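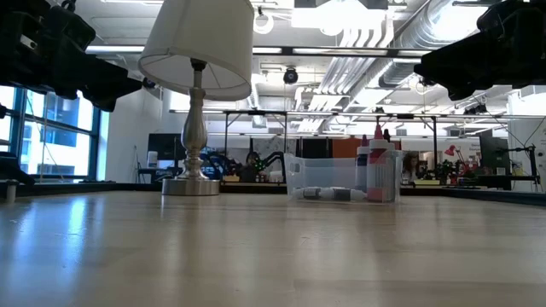 4.2 Workspace rules for two-arm tabletop tasks

The rules in this section were written for the Rendness site and later adopted at Cundov with small changes. They cover the period from table set-up to the end of a recording block. Terms follow the Hirkari operator guide, except that we use "reset" for any return of objects to their start positions, whether or not the task was finished.

Before a block starts, the operator clears the table of everything not on the task sheet and moves both arms to their park positions. Household objects are then placed by hand. Figure 3 gives the kind of layout the rules were written for: a table lamp standing on its round silver foot, and to the right of it a clear storage bin with squeeze bottles, with a black gripper above the table on each side. Tall items such as lamps are placed first. Bottles must have their caps on, and mains cords are unplugged unless the task needs power.

Figure 3. Tabletop layout with lamp, clear bin and bottles.

No one reaches over the table while either arm is enabled. At Rendness this was at first a spoken rule. After two near misses during resets it was changed to a written one, and the enable switch was moved out of reach of the table. Other people may work in the same room, but they stay outside the marked floor area during a block.

We reviewed 117 blocks against the checklist. In 14 of them at least one step was skipped, most often the cap check. Skipped steps were more common late in a shift. Rizk, the logging tool used at both sites, now asks for the checklist again after each break. We have not yet measured the effect of that change, and the Cundov logs from September were not complete enough to include.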